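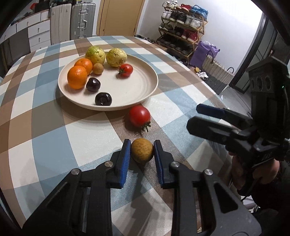
The table in Room 43, with the plate and the checkered cloth.

THE MATTER OF THE PLATE

Statement of the Residence Office, Hindby House
Sep 24, 2024

The Office has been asked by the owners to set down in writing why the tenancy of Room 43 was extended, and under what rule. The following is submitted.

The tenant, Mr. Daithí Dolan, gave proper notice on Form 7. His reason for leaving was entered as "work, elsewhere." The Office does not inquire further where a reason has been given. He was informed that the room would be inspected, that the furniture belonging to the house was to remain, and that all personal goods, including perishable food, were to be removed before the keys were handed in.

The inspection was carried out by the undersigned. The gray suitcase was standing by the white dresser, and a folding chair leaned close by. The top of the dresser was still piled with odds and ends. The shoe rack against the wall was full, with a pair of red sneakers on the top shelf. It was noted at the time that a man who is leaving generally begins with his shoes.

The table had been laid with a plaid cloth in pale blue, brown and white. On it was a large cream-colored plate holding oranges, guavas and some small dark fruit. A red tomato lay on the cloth itself. Mr. Dolan was reminded of the provision on perishable food. He replied that he was aware of it, and that the fruit was for Mrs. Song.

Mrs. Song had the room across the hall for many years. Her file, number 3469, was closed last November, when she went to stay with her daughter. The Office pointed out that she was no longer a resident. Mr. Dolan said that this was correct. He then stated that on the first evening of his own tenancy, when he had owned one fork and a blanket, Mrs. Song had knocked and handed him a plate of fruit. He had returned the plate, washed, the next morning. She had told him that a plate must never go back bare, and had sent him away to put something on it. He had put a tomato on it, there being no other food in the room.

The plate had gone back and forth across the hall from then on. It had been on his side when she left.

The Office asked whether Mrs. Song was expected. Mr. Dolan said that she had written to say she would come through town on the Stirkex coach, which stops at the corner, and that she had not named the day. He had therefore set out the fruit each morning, and each evening he had eaten whatever would not keep.
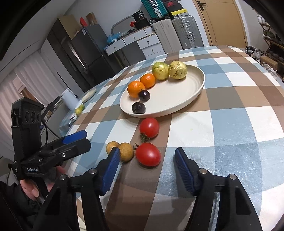
The undersigned wishes to state that no promise was made on that occasion. The inspection was marked incomplete on the grounds that the dresser could not be properly examined with goods on top of it. Mr. Dolan was advised that an incomplete inspection must be repeated, and that until it was repeated he remained a tenant in good standing. The daily charge was explained to him. He paid it at the desk, in coins, and asked for a receipt.

On the second visit the dresser had still not been cleared. The guavas had been replaced. The undersigned was offered an orange and declined, gifts to staff being limited under the house rules. On the third visit the undersigned consulted those rules again, found that the limit refers to gifts of value, and accepted.

The owners have inquired about a charge of 75 cents entered against the Office account in the same week. It was for one tin of Plakumetti polish, used on the brass number of the room across the hall. The number had been dull for some time and the work was due.

Mrs. Song arrived shortly after four o'clock on a wet afternoon. She signed the visitors' book with her old room number, and the entry was allowed to stand. She was shown upstairs by the undersigned, who carried her umbrella and remained at the door no longer than was necessary to see that it opened.

What was said inside is not known to the Office. Mrs. Song came down again before the evening coach with the cream plate wrapped in newspaper under her arm. Asked at the desk whether it was house property, she unfolded a corner of the paper. There was a tomato on it.

The final inspection of Room 43 took place the following morning. The dresser was clear, the rack held no shoes, and the suitcase had gone. The cloth had been left folded on the table with a note assigning it to the next tenant. No deduction was made from the deposit.

The Office recommends that the extension be approved as entered, and that the file be closed.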